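Skipping Stones and Second Helpings: My Summer of Learning to Eat Breakfast

28 July 2018

Filed under: Home, Food, Rambling

So I promised a few of you in the comments that I'd finally write about the breakfast thing, and then I went and posted about curtains twice instead. Sorry! Let me make some tea and get on with it.

For most of my adult life I did not eat breakfast. I'd have coffee at the sink, standing up, and then another coffee at my desk, and by eleven I was a monster. My coworkers knew it. My sister knew it and would only call me after lunch. I told everybody I just wasn't hungry in the mornings, and I believed it too, the same way I believed I didn't like olives until I was thirty (I love olives).

What changed was a week at my aunt's place in Letadby at the start of the month. If you've never been to Letadby, you're not alone, it's a gas station and a church and a very good hardware store, and then a long road with houses on it. My aunt rents her upstairs room to a woman named Heidrun Schnyder, who is seventy-something and walks to the lake before anyone else is up. And when Heidrun comes back she lays a table. I mean she really lays it. Cloth, plates, little bowls, the butter in its dish with the lid on. She does this if there are six people in the house or if it's only her.

The first morning I came down at eight thirty looking for the coffee pot and she pointed at a chair. I sat. You would have sat too. There was brown bread, sliced thin, and soft cheese with chives, and a boiled egg for each of us under a knitted hat. There were cucumbers, which I'd never in my life thought of as a breakfast food. I said I'd just have coffee, thanks, and she said "Yes, after," and passed me the bread.

I ate two slices. Then I ate the egg. Then it was noon and I had weeded half the bean row with my aunt and I hadn't snapped at a single person.

I want to be careful not to make this sound like one of those posts where somebody eats an egg and her whole life gets better. I still had a cold that week. My car still needed a new belt. But I did notice that I was nicer, and that I wasn't thinking about food all morning in that itchy way, and by the third day I was waking up hungry. That part surprised me the most. I hadn't woken up hungry since I was a kid.

We talked a lot at that table too, mostly about nothing. Heidrun has opinions on jam. She thinks strawberry is for children and that apricot should have some of the kernels in it, and she doesn't trust anything from a squeeze bottle. My aunt keeps a squeeze bottle of honey in the back of the cupboard and only brings it out when Heidrun is at the lake. They've lived in the same house for years and I'm fairly sure they both know about it.

Then I came home, and of course that was the hard part. At home there's no one laying a table for me at eight thirty. There's me, in a T-shirt, with wet hair, at ten to seven.

My first try was a disaster. I bought everything at once, the bread, the cheese, three kinds of jam, radishes (why?), and a carton of eggs, and I spent 45 minutes on a workday morning setting it all out like a hotel. I was late. I ate standing up anyway, stuffing bread in my mouth and looking for my keys. The radishes went soft in the drawer.

I complained about it to my friend Kelly Bastos, who has three kids and gets all of them fed and out the door, and she laughed at me for a good long while. Then she told me to do it the night before. Put the plate out. Put the knife on the plate. Put the cloth on the table and leave it there. "You're never going to make a decision at six in the morning," she said, "so don't leave yourself any."

That was the best advice I got all summer. I dug out a tablecloth and started leaving it on.

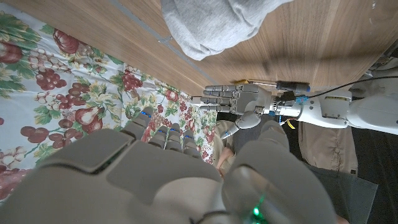

Blue lights, gray fingers and a flowery tablecloth.

It's funny what a cloth does. With the table bare I'd dump my bag on it, and the mail, and whatever I'd bought at the drugstore, and by the middle of the week I'd be eating on the couch. With a cloth on, I clear things off. I couldn't tell you the psychology of it. My grandmother would've said it was manners, and she'd have given me a look while she said it.

I've gotten a bit nutty about tablecloths since then. I went through the bins at the thrift store near work and came home with a few, including a checked one with a burn in the corner that I put the bread board over. Most of them cost less than a sandwich. A tip if you go looking: hold them up to the window before you buy, you'll see the thin spots right away. And wash them on warm before you decide you hate the smell. I nearly threw out a perfectly good one that only needed some baking soda and an afternoon on the line.

As for what I eat, a few of you asked for specifics, so here's how it goes in my house at the moment.

Bread. I slice a whole loaf when I get it home and freeze it, and the slices go straight in the toaster. I know, I know, a fresh loaf is better. A fresh loaf is also a rock by the end of the week when you live alone.

Eggs. I boil a batch and keep them in the fridge. Seven minutes in boiling water, then right into cold. I like the middle a tiny bit jammy. If you like them hard, go ten. I write a B on the shells in pencil after an unfortunate afternoon with what I thought was a raw egg and a mixing bowl.

Cheese with chives. Soft cheese, a spoon of yogurt to loosen it, chives, salt, and lots of pepper. I use 125 grams of cheese because that's what the tub holds. Heidrun adds a bit of grated onion. I tried it and then had a meeting in a small room, so, weekends only.

Cucumber. Sliced, salted, done. I'm a convert. Cold cucumber on warm toast in July is one of the best things I've eaten this year and it costs next to nothing.

Something sweet. This is usually jam. I did try to make apricot jam Heidrun's way and it didn't set, so now I have several jars of very nice apricot sauce. It's good on yogurt. It's extremely good on vanilla ice cream, which I am not counting as breakfast (I did it once).

And then coffee. After! She was right about that too. I used to get that shaky feeling and blame my job for it.

I should say something about money, since I got an email from a reader who thought all this sounded fancy. I kept my receipts for two weeks to see. It came out cheaper than the muffin and the second coffee I used to buy on the way in, and not by a little. I put the difference in a jar. It's going toward a proper butter dish with a lid, as mine is a saucer with a bowl on top of it, and the bowl has a chip, and the whole thing slides when you pick it up.

The part I haven't figured out is company. Heidrun's table worked because there were people at it. I can eat an egg alone just fine, but it's over in six minutes and then I'm looking at my phone. I've tried the radio. I've tried a library book propped on the jam jar, which works until you need jam. Last week Kelly dropped in early on her way to the dentist and had toast with me, and we sat there much longer than we'd meant to, talking about her mother's knee and whether I should cut my hair. She was nearly late. I've told her she can come any time, as long as she brings her own kids' leftovers for the birds, because her youngest leaves crusts like you wouldn't believe.

I wrote Heidrun a card to say thank you. A real one, with a stamp. She wrote back in the most beautiful handwriting, four lines, and three of them were about how I should stop salting the cucumbers before they're on the bread because it makes them weep. She's right. I've been blotting them with a paper towel all month like a fool.

So that's the breakfast post, finally. Tell me what you have in the mornings, I want to steal ideas before the weather turns and I can't face cold cucumber anymore. I'm especially looking for something warm that isn't oatmeal. I've tried with oatmeal. I've tried it with cinnamon, and with apples, and once with cheese because somebody on the bus told me to. Please don't tell me it's the brand.

Next time: the plum tree, and what the squirrels have left of it.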